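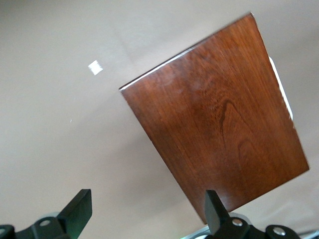 Girnport workshop teaches robot arms the family trade, one plank at a time

Staff at a joinery workshop in Girnport have spent the spring showing a pair of robot arms how to handle polished wooden panels, a job most of them had assumed they were paid to do themselves.

The project is run by Surnham, a small automation firm that moved into the upper floor of the old Brasten furniture works last year. Its method is simple enough to explain over lunch. A person holds a set of hand controls, the arms copy whatever the hands do, and every movement is stored along with the view from a small camera at the wrist. Do that enough times, the firm says, and the arms should be able to manage without the person.

"Enough times" was put at 4000 when the work began. By the end of May the team had logged 3708 goes at picking up, tilting, turning and setting down finished boards, of which 2770 were judged good enough to keep. The remainder have been filed under a heading the firm prefers not to share, though one of the joiners was happy to read it out.

The trouble, according to the firm, is shine. A glossy board looks like one thing face on and quite another when it is tipped towards a lamp, and an arm that has learned to go for the reddish-brown bit can lose heart when half of the reddish-brown bit turns pale. The answer has been to record the same lift at every angle the operators can think of, and then at several they would rather not have thought of. Shoulders have been mentioned in the weekly meeting.

Seventeen people have taken a turn at the controls so far. They were drawn from the workshop floor, the office and, for one long afternoon, the firm that delivers the varnish. Results vary. The joiners, who have been carrying panels since they left school, turned out to be rather poor teachers at first, as they move quickly and tend to correct their grip without noticing. The arms copied the speed and missed the correction. The best early recordings came from the accounts department, which approached each board with deep suspicion and put it down as if it might go off.

The joiners have since slowed down and would like it known that they have overtaken accounts.

The software that turns the recordings into movement is called Manurung, and is now on its third version. The first could pick up a board but saw no reason to let go of it. The second let go readily. The third has been placing panels on a bench within a finger's width of the mark on most attempts, which the workshop manager described as "better than the apprentices and worse than the apprentices think they are".

Surnham says there are no plans to replace anyone. The arms are meant for the dull end of the job, feeding boards to the polishing line and taking them off again, and they will need someone nearby for the foreseeable future. At present that someone mostly presses the stop button, a role for which there has been no shortage of applicants.

Next on the list is having the arms pass a panel from one to the other, which calls for an operator to work both sets of controls together. Early tries have been compared to two people attempting to go through a door politely. The firm hopes to have a few hundred decent handovers stored before the summer break, when the building closes for a fortnight and the arms, alone among the workforce, have not asked for the dates.

Anyone in Girnport who would like a go can put their name down at the workshop's front office, which is open until 4pm. Sessions last an hour with a break in the middle. No experience of woodwork is needed – it may even be a drawback – but visitors are asked to take off rings and bracelets before handling the boards, and to put up with being told that they are doing it too fast.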